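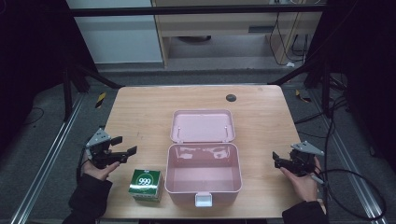
marlowe_kit wrote:
Oh, I'd keep the cold medicine out of the bathroom altogether! Ours went clumpy in there by June, and the hall closet has been kinder to it.

pinecone45 wrote:
Have to disagree a little, sorry. If it's in the closet I forget we own it and buy another box (ask me how I know). A shelf by the kettle works for us. 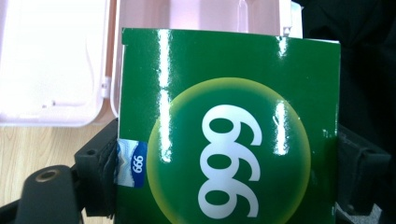 Green box, front side

marlowe_kit wrote:
By the kettle gets all that steam though, dear. Same trouble as the shower.

tansy_27 wrote:
I'm with pinecone on seeing things, but marlowe has a point about steam, so mine lives on the bedroom dresser and I go through the dates
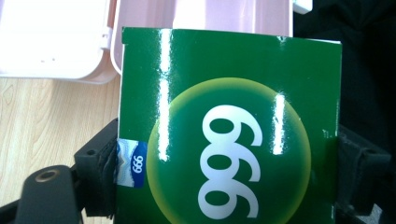
every Monday before trash pickup, with a cup of tea.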